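News > Newsletter > Trackside Notes

July 6, 2019
By Petronella Kruger

Quick one this week as I'm writing it in the back of the van and the laptop is on a third of a battery. Two lots of news, one plea, then the usual bits.

First, the podcast. Yes, it's coming back. We stopped after the last hillclimb of the season because Thulani moved house and I had no voice, and then it just sort of drifted. Sorry. A few of you wrote in asking if we'd fallen out. We hadn't. He was living in a flat with no internet and a very loud boiler, so recording was never going to happen.

New series starts with a long chat about the Kekana hillclimb, which neither of us has ever covered properly. It's a short course, narrow, bumpy in the middle and quick at the top. If you've only seen it on video you won't know how steep the second half is. I walked it on Thursday evening and had to stop twice. There's a left hander after the water tank where everybody brakes too early on their first run, and the marshals up there have a running bet on who'll be the first to go through it flat. Not me, before anyone asks.

Thulani is driving this year. He's got the little blue Fostano back from the paint shop and it has passed scrutineering, which is more than it managed last time (seat bracket, long story, he's still cross about it). Race number is 56. He wanted 20 but it went to a lad with a Detier who got his form in the same morning entries opened. Serves him right for leaving it. Give him a wave if you're on the bank by the tank, he can't wave back but he'll hear about it from me.

Entries are at 60, so that's full, and there's a reserve list. If you've entered and can't make it, please tell the organisers now and not on the morning. Last year two places went to waste and there were people stood in the paddock with a car on a trailer who could of had them.

Practice starts after breakfast, timed runs after lunch. Weather looks dry but windy. Bring a proper coat, the top paddock has no shelter at all and I say this every year and every year somebody turns up in shorts.

Second bit of news - the Drornov weekend is on. It was looking shaky in spring over the road surface, but the council patched the lower bends and the club has signed for it. It'll be in November, two days, with the regularity run on the first and the sprint on the second. We're hoping to do a live episode from the hall in the evening. No guests fixed yet. I've asked three drivers, had one maybe and two silences, so if you know somebody with good stories and a bit of patience, point them at me.

Regularity, for those who keep asking, isn't a race. You're given a target time for each section and you lose points for being early as well as late. Any road legal car will do. You need a navigator who can add up and doesn't get carsick reading. That's harder to find than the car. I did it once with my brother and we didn't speak til the Tuesday. 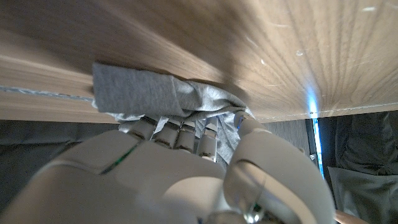 Do I need a licence to do the Drornov regularity run?

An ordinary driving licence and club membership are enough for the first day, but for the sprint on the second you'll need a competition licence as well, so apply early.

Now the plea. We want your recordings. Engine noise, paddock chat, tyres, rain on an awning, whatever you've got. The old opening to the show was taped on a phone in 2014 and it sounds like a wasp in a bucket. Thulani has promised to stitch togther a new one from whatever comes in. Keep them short, under a minute, and tell us where it was and what car. We got to 1721 subscribers on this newsletter last week, so if even a few of you send something we'll have plenty. Thank you for that by the way, I remember when it was mostly my aunts.

Results from Kekana in the next issue, plus Thulani's account of his runs, which I will be checking against the timing sheets. Battery's going. Reply to this email if you want a lift up from the lower car park, I've got two seats spare and one of them is clean.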